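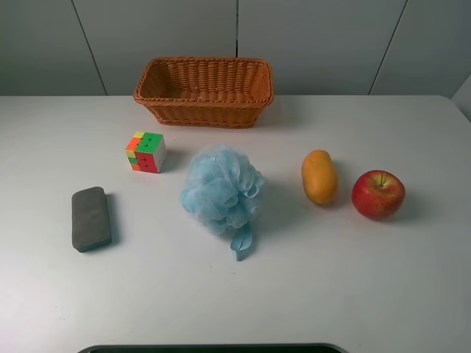 흰 탁자 위에 놓인 바구니와 큐브, 회색 블록

## 자잘한 물건, 바구니 하나로 정리하기

탁자나 선반에 굴러다니는 작은 물건은 종류별로 통을 따로 사기 전에 바구니 하나로 시작하는 편이 낫다. 통이 많으면 어디에 넣었는지 잊는다.

**먼저 전부 꺼낸다.** 바구니를 비우고 물건을 탁자에 펼쳐 놓는다. 겹쳐 두면 빠뜨리는 것이 생기니 간격을 둔다. 시간은 20분이면 충분하다.

**자리가 있는 물건은 돌려보낸다.** 칠판지우개는 칠판 옆, 스펀지는 싱크대로 간다. 큐브 같은 장난감은 자주 만지는 사람이 있으면 바구니에 남기고, 없으면 장난감 상자에 넣는다.

**바구니 크기.** 우리 집에서는 안쪽 긴 변이 40cm를 넘는 바구니는 쓰지 않는다. 그보다 크면 바닥에 깔린 것을 찾느라 다 뒤집게 된다. 선반에 넣을 거라면 사기 전에 선반 깊이부터 잰다. 옆면이 아래로 갈수록 좁아지는 바구니는 윗단 치수만 보면 안 된다. 바닥은 생각보다 좁다.

**엮은 바구니 청소**

- 마른 솔로 결을 따라 먼지를 턴다. 테두리의 꼬인 부분에 먼지가 제일 많이 낀다.
- 플라스틱 라탄은 중성세제를 푼 미지근한 물로 닦고 헹군다.
- 천연 소재는 꼭 짠 행주로만 닦고 그늘에 말린다. 지난 5월에 햇볕에 내놓았다가 한쪽이 휘었다.
- 클립이나 핀을 담을 때는 바닥에 천을 한 장 깐다.

**큐브 닦기.** 스티커가 붙은 큐브는 물에 담그지 않는다. 천에 물을 조금 묻혀 면마다 닦고, 틈새는 면봉으로 훑는다. 알코올은 스티커 가장자리가 들뜰 수 있어 쓰지 않는다.

**펠트 지우개.** 밖에서 두드려 가루를 털고, 그래도 남으면 청소기 좁은 노즐을 댄다. 펠트가 납작하게 눌려 딱딱해졌으면 새로 산다.

다시 담을 때는 무거운 것을 아래에, 매일 쓰는 것을 위에 둔다. 테두리 위로 올라오는 물건이 있으면 하나를 뺀다.

2025년 9월 21일 고침. 솔로 터는 순서는 Eirini Tzavaras 님이 알려 주신 대로 바꿨다.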